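Crónica de una mañana en la sinagoga y en el taller de Reinhold Kasten

Llevábamos desde Pésaj hablando de hacer esta visita, y por fin en mayo, en plena cuenta del Ómer, nos pusimos de acuerdo (¡que ya es decir en esta comunidad!). Salimos a las ocho de la mañana con termos de café, galletas de sésamo y Annelore Ackermann al volante, que conoce cada curva de la carretera y tiene una historia para casi todas. Cuando llegamos a Cladum ya nos esperaba Gerd Petersen en la puerta de la sinagoga, con las llaves en la mano y muchas ganas de enseñárnosla.

El edificio es pequeño, bastante más de lo que yo había imaginado. Tiene 100 asientos, una galería de madera oscura y un arón hakódesh pintado de azul que a mí me dejó muda un buen rato. Gerd nos contó que la comunidad llegó a tener 300 familias y que hoy se reúne minián en las fiestas y en algún Shabat, con ayuda de los pueblos vecinos. Su hermano Hauke nos cantó desde la bimá un fragmento de Lejá Dodí con la melodía que le enseñó su abuelo, y hubo más de un pañuelo entre nosotros.

De allí fuimos caminando hasta el taller Schwerdtfeger, donde Reinhold Kasten restaura libros y rollos desde hace media vida.

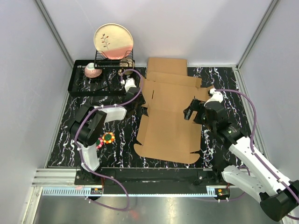

Lo que más me gustó fue oírle hablar de las letras. Tenía abierta una Meguilá de Ester, y nos fue mostrando cómo la tinta se levanta con los años y cómo el sofer tiene que decidir, letra por letra, si se puede repasar o si ya no es apta. Yo le pregunté, un poco ingenua, cuánto se tarda en algo así, y me respondió que en ese rollo llevaban ya seis meses y que no había prisa. Oluwatosin Dauda, que aprende allí el oficio, nos explicó además cómo se cosen las hojas de pergamino con hilo de tendón, y dejó que los más jóvenes probaran con unos recortes viejos. ¡Costó arrancarlos de la mesa!

Comimos a las dos en el patio de los Petersen: sopa fría, pan, arenque y un pastel de queso que Annelore calificó de ensayo general para Shavuot. Se habló de todo, de nietos, de la parashá, de si conviene o no traer aquí a los niños del Talmud Torá el próximo curso (yo creo que sí, y pienso insistir). Quien quiera apuntarse a la siguiente salida puede decírselo a Annelore después del kidush.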